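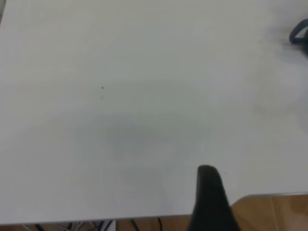 The setup wizard in most arm control software wants you to believe that calibration is a one-time chore. Run it, watch the green check mark, never think about it again. I don't buy it, and my first tip is to test the wizard before you trust it. Use the plainest surface you own. On a bare white tabletop the wrist view should give the detector next to nothing to chew on: a soft gray shadow, a couple of specks, something dark and curved over at the right, the black finger poking up from the bottom. If the software draws a box around the shadow and calls it an object, you have learned more than the check mark told you.

Tips for people running a small arm on a kitchen or workshop table

Wipe first, then tune. I spent an evening fiddling with the threshold in Omine because it kept reporting a target 19 millimeters wide where there was a crumb. A damp cloth fixed it. The manual suggests retraining.

Mask the finger. Most packages have a setting for this, usually buried. In Berenis it sits under "Self view," and it ships turned off. Draw the mask a little bigger than you think you need, and draw it again with the gripper closed.

Mask the floor too. A table edge with wood-colored floor past it is a strong line, and planners love strong lines. Set the work area by hand and stop it well short of the edge. The automatic work area in Marnel put mine over the edge twice. The release notes call this feature "smart."

Don't believe the confidence number. A detector that says it is very sure has told you about itself and nothing about your table. Move the lamp and run it again.

Cap the speed in two places, once in the planner and once in the controller. The planner setting in Dönmez got wiped by an update in June and went back to 900 millimeters a second without a word. The controller was still holding at 300, so the worst that came of it was a rude noise.

Keep the logs, but don't read them top to bottom. My last one ran to 2467 lines for a single failed pick, and the useful line said the camera clock was off. Search for "time" and "stale" before anything else. 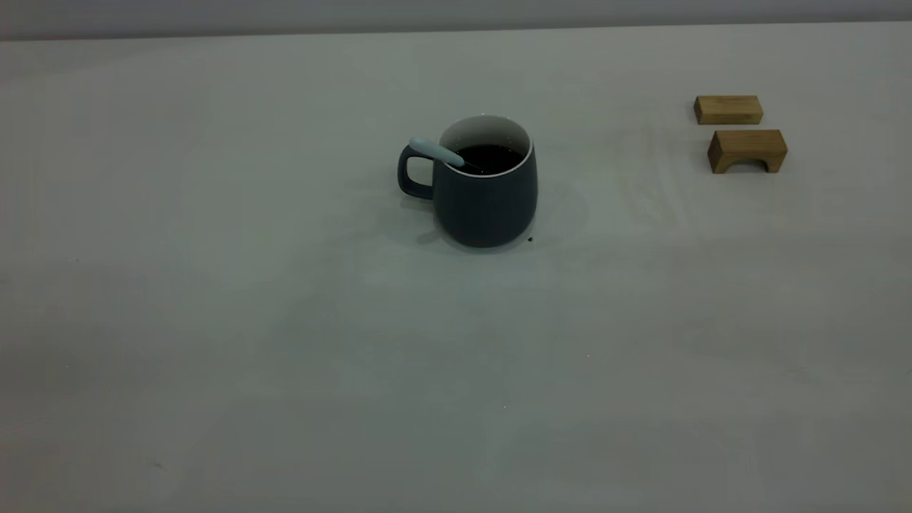
Height is where I trust perception software least. A flat color image tells it where things are side to side, and then it guesses the rest from a shape library that somebody else filled. Blocks are easy, and every demo uses blocks. Put a mug of something dark on the table with a spoon leaning out of it, as I like to, and look at what the planner thinks the top of that mug is. Mine stopped at the white rim and planned straight across, right through the spoon handle. The little block with the arch is another good test, as some packages fill the opening in and treat it as solid. For lifting it from above that's harmless. If you want a finger to go under, check the collision model yourself.

If your planner does clip things, add a fixed clearance to everything taller than a block. It makes the paths longer and uglier. Leave it on.

Practice with plain water for the first runs. Coffee gets into connectors and leaves them sticky.

Save your settings file under a new name each time you change something, and write the change in the first line. The undo button in Omine covers the path editor only, a fact I found on page three of a forum thread.

As for the "auto-improve" switch that turned up in the last Berenis update, mine is off. I ran it for a week and could not tell what it had changed, and neither could the settings page. If yours gets better with it on, compare against an old saved file before you give it the credit. I cleaned my table that same week.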